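28th December

I have been meaning to write about shoes for ages, and the quiet stretch after the holidays seems like the right time for it, when the hall is full of boots and everybody who comes through the door adds another pair to the heap.

Our hall in Tatstead is narrow. You come in, you turn left, and there is about enough floor for a mat and a person standing on one leg. For years we had a deep basket by the door and all the footwear went into it, which looked tidy from the kitchen and was miserable at seven in the morning. You would find one shoe right away and then dig and dig for the other (it was always under the rain boots, always!). Back in October I finally emptied the thing out, washed it, and gave it to the dog.

What I have now is a low shelf with three levels, bought secondhand from a family out in Umham, and a rule that shoes are put away as pairs, side by side, toes to the wall. My mother did it toes out, so I suppose I am rebelling a little late in life. The everyday ones go at the bottom, the good ones in the middle, and the slides and slippers on top, where guests can reach them without asking.

Slides are the trickiest, I find. They don't have laces to tie together and they don't nest the way flip-flops do, and if you own two pairs in the same color you can spend a silly amount of time working out which left goes with which right. I tried clothespins. I tried a dot of nail polish on the heel, which wore off within two weeks. In the end I just lay them all out on a table, turn every one the same way up, and match them by size, sole against sole. It takes a minute and it is oddly soothing with the radio on.

Kęstutis thinks I should store them standing on end to save space - he may be right, but mine topple over as soon as the door bangs. I'm also still undecided about the top shelf, whether to line it with cork or leave it bare so I can wipe it down. The cork does look nicer.

Pale pink slides, a matching set of four sandals, three lying on a wooden tabletop and one held up above it: 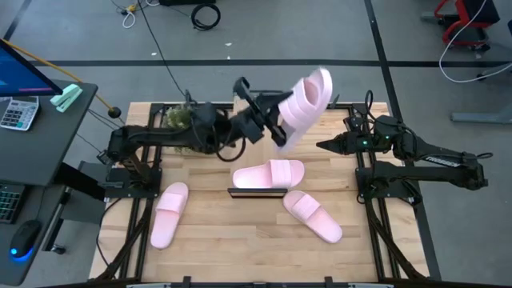 Tarmo Rätsep: We went with cork two winters ago and I would leave yours bare if I were you. It holds on to grit, and I end up taking the whole lining outside to shake it. For the toppling, try a tension rod across the front of the shelf, low down. Ours has stayed put even with the kids slamming the door.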